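Flaltell Forum - Hardware - Hand-held grippers
Reading time: 2 min
Search this board Go Advanced search

Zanetti hand-held gripper kit, worth it for cloth?

kamath_bench
Has anyone used the Zanetti kit on laundry? The listing says the ribbed blue pads are meant for fabric. We're planning 500 denim folds in August and the pair costs 900 with spare pads. I'd like opinions before I order.

Vignesh Menon
I have two. The pads are good on thick hems and poor on thin sheets. I get about 40 folds an hour. Two from the bedroom setup: 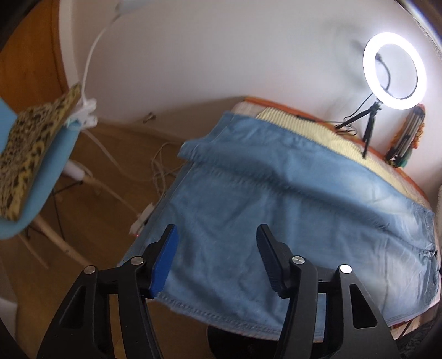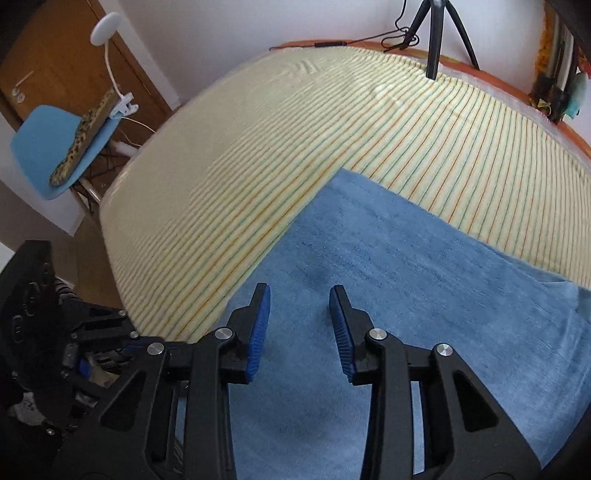

Jaws open over the blue cloth, striped fabric behind, black tripod at the back.

pad_and_pin
I'd disagree on thin sheets. Ours pick up cotton fine if you come in at a low angle. My complaint is the narrow tips - they slide off a folded edge if you close too fast.

Vignesh Menon
Maybe your sheets are heavier. Mine slipped on most tries, at any angle. Agree about closing slowly.

kamath_bench
How is the view of the fabric? I need the corner to stay visible between the fingers.

Vignesh Menon
Fine with the jaws open. In the second shot you can see the cloth through the gap, and the corner is clear of the tips.

low_torque
For 900 I'd rather buy the Testgate set. You get 8 pads in the box and the pivots can be tightened without taking the jaw apart. It is heavier - my wrist notices after an hour.

pad_and_pin
Weight matters more than pads over 500 folds. Get the Zanetti and order extra pads.

kamath_bench
Going to ask Zanetti for one unit on trial first. Will post numbers for both denim and sheets.

Contact the moderators - Copyright Flaltell Forum - Back to top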